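Fitted sheet

A fitted sheet is a bed sheet with elastic sewn into its corners or along its whole edge, made to grip the underside of a mattress. It forms the bottom layer of a made bed. Pillows rest on it at the head, and a comforter, quilt or duvet goes over the sleeper.

Sizes follow the mattress, and depth matters as much as length and width. A sheet with shallow pockets slips off a thick mattress at night, while one cut too deep gathers into wrinkles across the top.

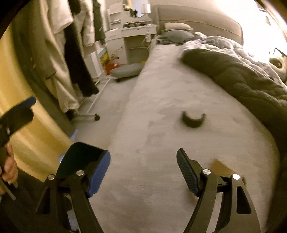
Most fitted sheets are cotton, polyester or a blend of the 2. Thread count is often printed on the package, and 200 is a common figure for plain percale. Pale colors such as white and light gray show marks sooner than dark ones but can usually be washed warmer.

To change the sheet, the comforter and pillows are moved aside and small items are picked off the bed. The corners are then pulled free one at a time. The clean sheet goes on at the head first, with opposite corners done in turn.

See also: Flat sheet, Mattress pad, Duvet cover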